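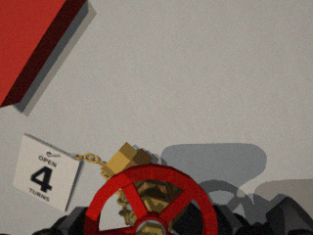

Bhavana Pisharody wrote to us that she followed the last edition of this section to the letter and still came back to a split pipe under the bathroom sink. Fair enough. We have rewritten it, and taken out some advice we never believed in much anyway.

Home | Cabins | Guides | Winter | Contact
Search this site Go

Section 3. Closing up a Skurside cabin for the winter

You will hear that a cabin left at low heat needs no draining. It may be so where the power never fails. We would not bet a floor on it. Drain the water unless someone is sleeping there.

Allow a full morning. Most guides say an hour, and we doubt their authors have looked for a drain plug with a flashlight.

1. Switch off the water heater at the breaker. The knob on the heater is not enough.

2. Close the main shutoff, then open the kitchen cold tap. If it keeps running after a few minutes, the shutoff leaks. Turning it harder seldom cures that and sometimes snaps the stem. Call a plumber.

3. Open every other tap, hot and cold, upstairs first. Leave them open.

CAUTION: Water in the heater can scald for many hours after the power is off. Let it cool overnight before you go on to step 4, whatever the label says about fast cooling.

4. Run a hose from the heater drain to the outside, downhill all the way. Open the drain and the relief valve. 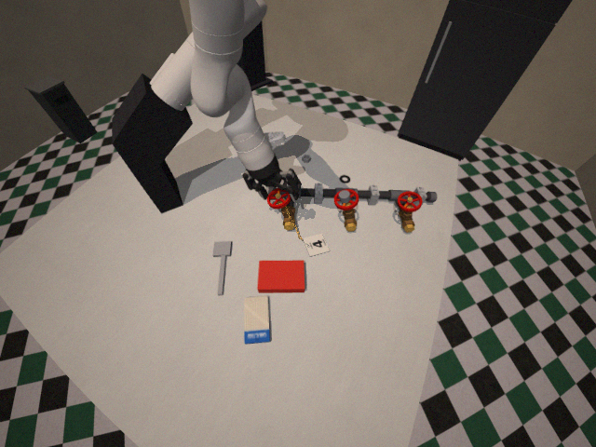
5. Flush the toilets and hold the handles down. Sponge out what stays in the tanks.

6. Pour plumbing antifreeze into each trap, the shower and floor drain included. Use the pink kind sold for drinking water systems. Car antifreeze is poisonous and must not go anywhere near these pipes.

NOTE: The Plaltach bottle claims protection to 40 below. Read the small print. That is the point at which it bursts a pipe, and it turns to slush well before then. Do not thin it.

7. Empty the dishwasher and the washing machine by their own manuals. The two Rajan models we fitted drain differently, and page 1433 of the combined appliance binder covers only the older one.

8. Tape a note over the breaker saying the heater is dry. Powering up an empty heater ruins the element in very little time. 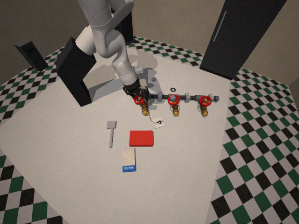 Why not just blow the lines out with a compressor and skip half of this? one owner asks. You can, if you know what pressure your fittings will take. Most people are guessing, and air will ride over water sitting in a low spot. We treat it as an extra after step 6, in which case the traps need filling again.

Plug-in freeze alarms

The Skakemo alarm sends a text message when the room gets cold. It needs power and a signal to do it, and a November storm can take both. Buy one if it helps you sleep. It does not replace any step in this section.

To open the cabin again in spring, go to Section 4.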